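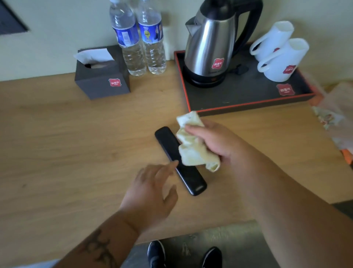
Guest desk with tissue box, bottled water and kettle tray set against the wall.

Setting and cleaning the hot drinks tray
Household Notes, Sallulton Residential Services
Revised 6/30/21

These notes apply to all study bedrooms and visitor rooms in which a kettle is provided. They replace the sheet issued in November and should be kept in the linen cupboard on each floor.

Placing the tray

The tray belongs on the desk, pushed back to the wall, so that the front of the desk remains clear for writing. It should stand within reach of a socket without the lead crossing the working surface. The kettle goes on its base at one end and the mugs at the other. Mugs are left upside down on a dry tray. A mug set down on a damp surface will hold the moisture inside and smell stale by the next day.

Bottled water and the tissue box are kept off the tray, alongside it. Pull the first tissue up through the opening and leave it standing. A box that feels light should be changed and the remainder used in the staff room.

Descaling the kettle

Water in the Sallulton area is hard and kettles require descaling every 36 days. Staff in the Aguirre building, where rooms are let for shorter stays, may descale between lettings instead.

Unplug the kettle and let it cool. Pour in 400 ml of white vinegar and top up with cold water until the scale is covered. Bring to the boil with the window open, switch off, and leave for one hour. Empty, rinse, then boil and discard two full kettles of fresh water. If the second still smells of vinegar, boil a third. Citric acid may be used in place of vinegar, at 75 g to the litre, but must be added to cold water only. It foams if tipped into a hot kettle.

The outside of a steel kettle is wiped with a cloth wrung out in warm water and a little washing-up liquid, then dried at once with a clean tea towel. Scouring pads are not to be used on polished steel. The base is wiped with a barely damp cloth after the plug has been removed from the wall. It must never be put in the sink.

Mugs and tray

Tea stains in white mugs respond to a paste of bicarbonate of soda and water, rubbed in with a soft cloth and rinsed well. Check rims and handles for chips with a fingertip and withdraw any mug that is damaged.

Lift everything from the tray before wiping it. Sugar collects in the corners and under the kettle base. Dry the underside of the tray as well, as trapped water will mark a wooden desk. Pale rings already present should be reported to Els Van Loon and not treated with polish.

Replacements

Spare mugs and trays are held in the Prina store. Requests go to Yeshi Tesfamariam on extension 1028, with the room number and the item required. Faulty kettles are to be labelled and handed in, lead and base included.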